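Section 5: Setting up your first film night

By now your Darkumis box should be plugged in and showing the welcome screen. Well done, that really is the fiddly part over with! What follows is much gentler, and you can do it from the sofa with a cup of tea.

1. Press the round button on the remote and wait for the menu to appear.

2. Choose Film Night, then Make a New List. You can call the list anything you like, and it can hold up to 300 titles.

3. Search by film, by actor or by director. Typing the first few letters of a surname is usually enough, and the box will offer to finish it for you. 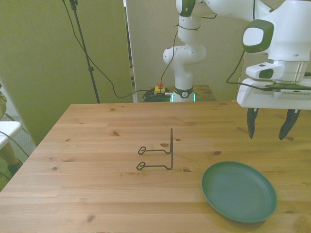

Can I put television series in the same list as films?
Series and films can sit side by side in one list, and you may add a single episode if you don't want the whole run.

4. Move titles up or down with the arrow keys. The film at the top is the one that will play first.

Note: Films rented through Kanico stay in your list after the rental ends, but they turn grey. Select a grey title to rent it again or to take it off.

5. Open Reminders and pick a start time, say 7.30 pm. A little message will pop up on every screen joined to your box (and on your phone, if you have the phone app).
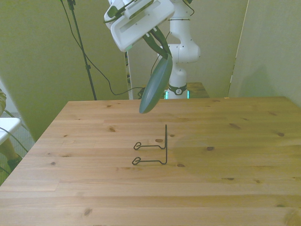 Actor pages are a lovely thing to wander through while everyone is settling down. Open one from any film's details and you'll find the career in order, early bit parts and all, with voice work kept under a heading of its own. Each page also has room for a picture note, where you can add a photo from your phone to remind you of the evening. Any photo will do, as long as it's saved in the usual phone format. Press Save when you're happy with it.

6. To share your list, choose Send and pick a name from your contacts. They'll be able to read the list and vote on it, but the running order stays with you. 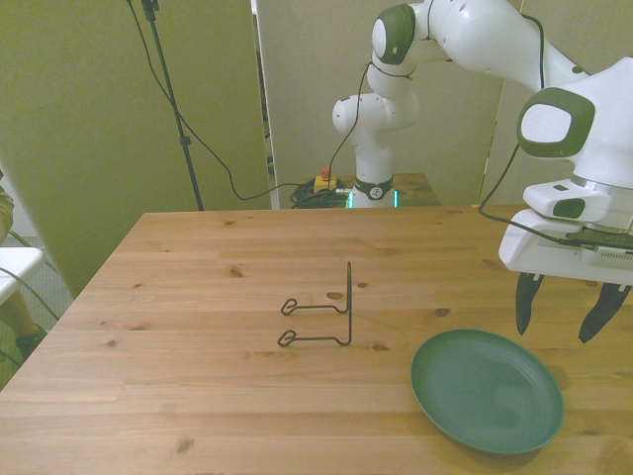 Votes close when the first film starts, so do give people fair warning. If two films tie, the box goes with whichever was added earlier.

Caution: Leaving the volume above 80 for a whole film can strain smaller speakers, and the Flaltar soundbar in particular will turn itself down to protect its parts.
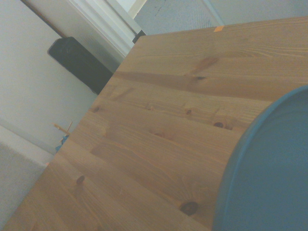

Parental settings

Go to Settings, then Viewers, and give each child a profile. Films above the age you choose won't show up in searches, and their posters won't appear on the home page either. You'll be asked for a PIN, so please write it down somewhere safe! After 5 wrong tries the box locks that profile until the next morning.

Aguirre channel subscribers need to set the age limit a second time inside the channel itself, under My Account.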